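03/04/2026 – bancada 2, radar Sesetti

Repetida a verificação do desvio de velocidade com o simulador Doppler da Velex. A 30 km/h o erro fica dentro da tolerância. Com dois alvos em faixas adjacentes, a associação à matrícula falha de forma intermitente – ver registo da Celina Pawlak, ficheiro de novembro.

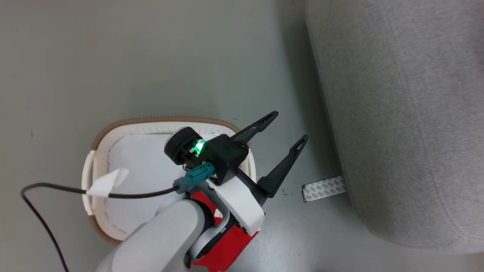 Série de 500 disparos com o firmware anterior: mesma falha, portanto não vem da atualização. Suspeito do ângulo do suporte Stüber, cerca de 2 graus fora do nominal. Falta confirmar com o inclinómetro.

Pedir à Iwona Czerwiński os certificados de calibração antes de fechar o relatório.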